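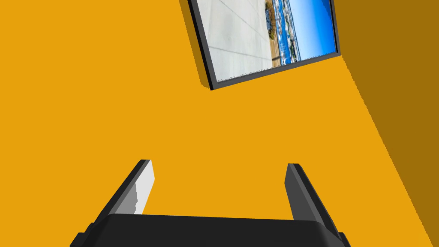
My half of this project was the wrist-view planner, the piece of Plokach that decides where the arm should go next from what the hand camera sees. Nosipho Shezi wrote the controller underneath it, and we met in the middle at a message format we argued over for most of October. The hard case for me was a view like the one with just the orange wall, the tilted picture and nothing between the fingers. There's almost no texture to grab onto, so my feature matcher found plenty of points inside the picture and basically none anywhere else. The pose estimate then hung off that one patch, and it drifted!

## Setup

We ran everything in the Kerkwood kitchen scene, with two arms and one planner process per arm. I'd wanted a single planner for both, but the message queue kept backing up and I gave in pretty fast.

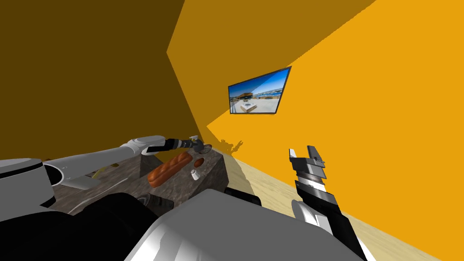

*Kerkwood scene, wider view: bread loaf and roll on the counter, left arm reaching over it, right gripper pointing up.*

The planner works in a loop. It takes a wrist image, estimates the camera pose, scores a bunch of candidate motions and sends the best one down to Nosipho's side. I started with 100 candidates per step and left it there, mostly because the timing was fine and I had bigger problems.

## What went wrong

The worst bug was mine. When the matcher had too few points it returned the last good pose with no warning — so the planner thought the arm was sitting still

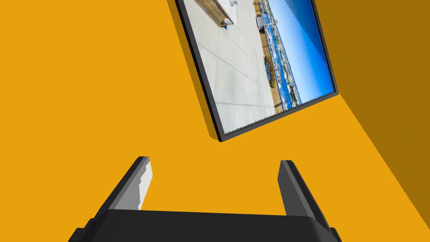 and kept asking for the same motion over and over. I added a confidence value to the pose message, and now the planner falls back to joint readings when confidence gets low. I also started matching on wall edges, which helps in corners. The edges come out stair-stepped in the render, so I smooth them a little first.
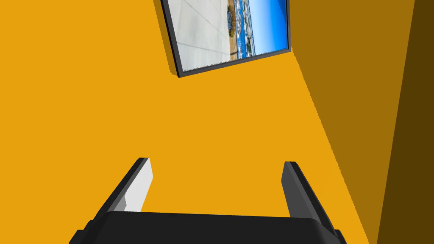 *Gripper view, with the wall seams I used for edge matching.*

## Still to do

The fallback threshold is hand-tuned and I don't love it. Nosipho wants to log both pose sources side by side, and I still owe her a cleanup of the config files.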